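From: Balthasar Imhof
To: Retodville Orchard and Cider list
Date: 2019-10-08
Subject: Re: [orchard] Odd little yellow apples by the old railway wall

Hello all, and hello especially to Mosska, whose message I have now read four times with growing excitement!

> We moved into the end cottage in July and have inherited a very
> old tree against the railway wall. The apples are small, yellow
> with a bit of russet round the stalk, and so sharp straight off
> the branch that my daughter spat hers over the fence. The neighbour
> says they used to go for cider but he can't remember the name. Is
> it worth doing anything with them? There are an awful lot. Also
> the trunk has a hole I can put my arm in. Should I worry?
>
> Mosska

Yes, it is worth doing something with them! Please don't let them go on the compost. Small, yellow, russet at the stalk and fiercely sharp sounds to me like a Juvine, and I have been hoping to hear of another one for years. We only know of 2 in the whole parish, mine and the one behind the chapel, and the chapel one lost half its crown in the gales.

I can't be sure from a message, of course. Three things to check:

Cut one across the middle. A Juvine has a very open core, and if the apple is ripe the pips rattle when you shake it by your ear (do this before you cut it, sorry, wrong order).

Look at the stalk. It should be short and fat, almost buried in the dip.

Leave a few in a bowl in a cool room until the skin goes greasy. If it's the right apple the smell changes completely, something between pear drops and a new candle. My wife won't have them in the kitchen but I think it's marvellous.

As for using them, don't judge by the taste now. They are a keeping apple, and they sweeten up a good deal by Christmas if you lay them out so they aren't touching. For cider I would never press them alone - the result would take the varnish off a door - but one bucket of Juvine to three of something dull and sweet is lovely. Last year I put 12 crates through the press, mostly Aigner's windfalls with my own sharps mixed in, and it came out clear and dry with a proper bite to it. I still have bottles if you'd like to try one before deciding.

They also make the best apple jelly I know. No lemon needed, it sets like a brick. Cook them whole, skins and all, drip overnight, and don't squeeze the bag however much you want to.

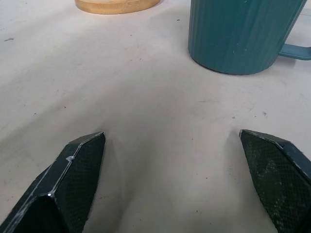

Now the hole in the trunk. I wouldn't worry much. Old apple trees are very often hollow and go on cropping for decades, and the hole is probably somebody's home. Please don't fill it with cement, which people used to do and which only traps the wet. What I would do is take some weight off the longest branches this winter, a little at a time, over two or three years. If you cut it all back in one go it will panic and throw up a forest of straight shoots.

And could I beg some wood for grafting? Pencil-thick lengths of this year's growth, cut in the dead of winter once the leaves are well down, wrapped in damp newspaper and kept at the bottom of the fridge. I've got 19 rootstocks on order and not all of them are spoken for. If your tree is what I think it is I'd love to have a few youngsters coming on in different gardens, and you should have the first one back for nothing.

For anyone else reading who likes this sort of thing, the county orchard survey now has 1,383 trees on it and not one of them is listed as a Juvine, mine included, so I had better get on and send the form off. If you have an old tree nobody has named, do bring a few apples to the next tasting evening. Pick them with the stalks on, from the sunny side, and put a leaf or two in the bag as well.

Aigner, I have your long ladder and your second bucket. Will drop both round.

Mosska, I could come and look at the tree any afternoon that suits, just shout. I'll bring the cider!

All the best,
Balthasar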